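Resident Services > Kitchens and Baths > Surface Care > Sealing a Granite Countertop

How to Seal a Granite Countertop

Residents of Butby Housing Association may seal their own granite countertops without prior approval. The work takes one evening, and the counter must then stay out of use for 8 hours. Residents whose kitchens were refitted under the Buken program in February should wait until their final inspection has taken place.

Begin with a water test. Place a spoonful of water on the stone near the sink and leave it for 11 minutes. If the stone darkens under the water, it is ready for a new coat. If the water stays in a bead, no sealer is needed this year.

Clear the counter and wash it with warm water and a small amount of dish soap. Do not use vinegar, lemon juice, or bleach. Rinse twice, dry with a clean towel, and let the stone stand overnight.
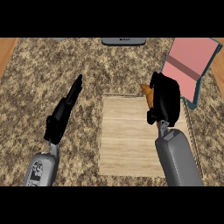 APPLYING THE SEALER

Open a window and put on gloves. Test the sealer in a corner first, as some products deepen the color of the stone. Pour a small amount onto a soft cloth and spread it in overlapping circles, working in sections no wider than your reach. Wood next to the stone should be covered with painter's tape.

Leave the sealer for the time stated on its label, then wipe off everything that remains on the surface. Sealer left to dry will form a haze. Should this occur, dampen a cloth with fresh sealer, rub the area, and wipe again at once. Most counters need two coats.

Chips, cracks, and open seams must not be filled by residents. Please report them to Jomar Maglaya in the Tse Street office.

Related pages
Removing Oil Stains from Stone
Replacing Sink Caulk
Care of Butcher Block
Requesting a Kitchen Repair

Contact Resident Services | Copyright Butby Housing Association | Back to top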